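Home | Syllabus | Handouts | Lab hours
Print this page | E-mail this page

Handout 2: Comparing hand-held grippers
Instructor: Nivaldo Magalhães

In this unit we compare two jaw designs, Giteo and Plitlow, on the same small set of tasks. Both are worked by hand, one gripper in each hand. Read this before your lab slot and bring your log sheet. 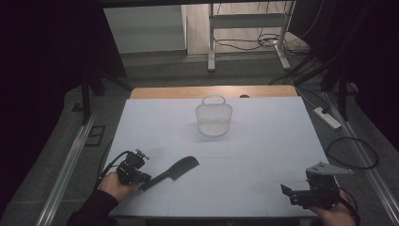

Basket and toy cleaver on the board; the second view is from a gripper's own camera, with its two fingers at the bottom.

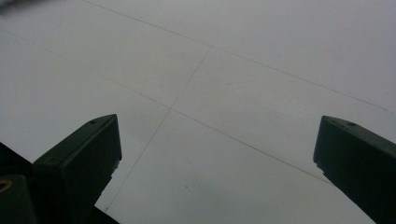
Why do we compare the grippers on the same objects every time?
A thin handle and a soft mesh side ask different things of a jaw. If one group uses a cup and another uses a spoon, the scores say more about the objects than about the grippers.

Procedure
Check that both jaws open fully before you start. Pick up the object, hold it clear of the board, put it down, release. A drop counts as a miss – so does a second try at closing. Write down the jaw design for each attempt, and swap hands halfway through.

Keep cables out of the path of your wrists. If a camera view freezes, stop and save what you have.

Last January's class logged 2492 attempts. After bad files were removed, 2000 were left, and 108 of those were misses. Most of the bad files had no jaw design filled in, so fill it in first.

For next time: read the Sirovitz notes on finger stiffness, sections 1 and 2. The Halim controller settings are on the last page of the lab manual. Leave them as they are for now.

Contact the instructor | Copyright | Back to top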